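Skomov Correspondence Tables
README for the June release

Skomov is a set of plain text tables for people who work with herbs, colours, hours and planets in folk magic and want to see where the printed sources agree with each other. It began as a card index kept in Stitunthorpe and was typed up over two winters. The current release has 1331 entries.

The tables are free to copy. If you reprint a large part of them, please keep this file with them.
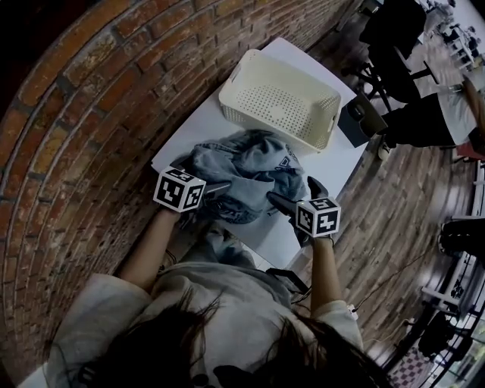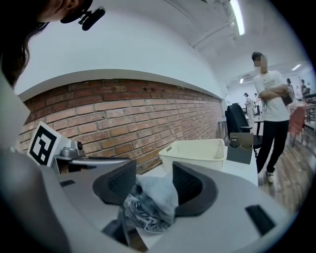 What is in the package

herbs.csv: plants, resins and barks, with ruling planet, element and recorded uses
colours.csv: candle, cord and cloth colours
hours.csv: planetary hours, with the order of rulers for day and night
moon.csv: lunar phases and the kinds of work linked to them
sources.csv: short titles and page references for everything cited
notes.txt: longer remarks that would not fit in a cell

The herb table is the largest by a long way, with 530 entries. Moon.csv is short and will probably stay that way, as most of the books repeat one another on the subject.

Format

All files are UTF-8, comma separated, with a header row. Fields with commas inside them are in double quotes. Empty cells mean that no source gives a value. They do not mean "none", and the few cases where a book says outright that a plant has no ruler are marked with a single hyphen.

Each row in herbs.csv has these columns:

id: a number that will not be reused, even if the entry is withdrawn
name: the everyday English name
other_names: folk names, separated by semicolons
latin: botanical name where we are sure of it
planet: one of the seven classical planets
element: earth, air, fire or water
use: short keywords, such as protection, sleep, travel, love, luck
source: a short title matching sources.csv
caution: anything a reader should know before handling or burning the plant

The outer planets are left out of the planet column. Where a modern author gives Neptune or Pluto, the value is copied to notes.txt under the entry's id.

How entries were chosen

An entry needs at least one printed source with a page number. Oral material is included only where the person who gave it agreed to be cited, and it is marked "oral" in the source column. Material from websites was not used unless it could be traced back to a book.

Where sources disagree, there is one row for each version. Rosemary, for instance, appears under both the Sun and Mercury. We have not tried to decide who is right. If you want a single value for each plant, the file notes.txt explains how the Leinonen ordering works, which ranks older sources first and breaks ties by the number of later books that follow them. Some users prefer to rank by region instead.

Spelling follows the source for folk names and modern British usage for everything else.

Known problems

The folk name "lad's love" is given to southernwood throughout, though two sources may mean something else by it.

Mugwort and wormwood are mixed up in at least one of the older books. The rows concerned have "check" in the caution column.

Colours are a mess. Purple, violet and royal purple are separate values, and there was no sensible way to join them without losing what the authors wrote. Green is listed under Venus in most sources, with a handful of exceptions for money work that put it under Jupiter or Mercury.

Hours.csv assumes that day begins at sunrise. One source starts at midnight and its rows are in notes.txt. The table gives the order of the rulers only, so you will have to work out the length of each hour from local sunrise and sunset.

The material is heavily English and Scottish. There is a little from Scandinavia and very little from anywhere else.

Safety

A listing here says that someone wrote a use down. It does not say that the plant is safe to eat, burn, brew or put on the skin. Henbane, aconite, yew and belladonna are in the table with their traditional attributions and are poisonous. The caution column was filled in by hand and has gaps, so a blank cell should not be read as a clean bill of health. Keep pennyroyal away from anyone who is pregnant, and away from cats.

Using the tables

Any spreadsheet program will open them. Set the separator to comma and tell it to treat the id column as text, or the leading zeros will go.

For a printed almanac or a book of shadows, sort by planet and then by name. The herb table fits on A4 landscape if you hide other_names and latin. Small print on cream paper is hard to read by candlelight, and 11 point is the least I would use.

If you use Jornberg to lay out pages, the file can be read in directly. It stops after 1000 rows in one go, so load the tables one at a time and do not paste them together first.

Corrections

Send the id, the column, what it says now and what it should say, with a page reference. A scan of the page helps with older books. Corrections without a source go on a list and are looked at when a book turns up that settles the matter.

Please do not send new correspondences of your own making for the main tables. They are welcome for notes.txt, under your name or a craft name.

Changes in this release

Added 3 sources, all on cord and knot work
Split "bay" into bay laurel and bayberry
Withdrew duplicate rows for vervain
Fixed the night order in hours.csv, where Saturn and Jupiter had been swapped

Compiled and maintained by Jui-lin Chuang.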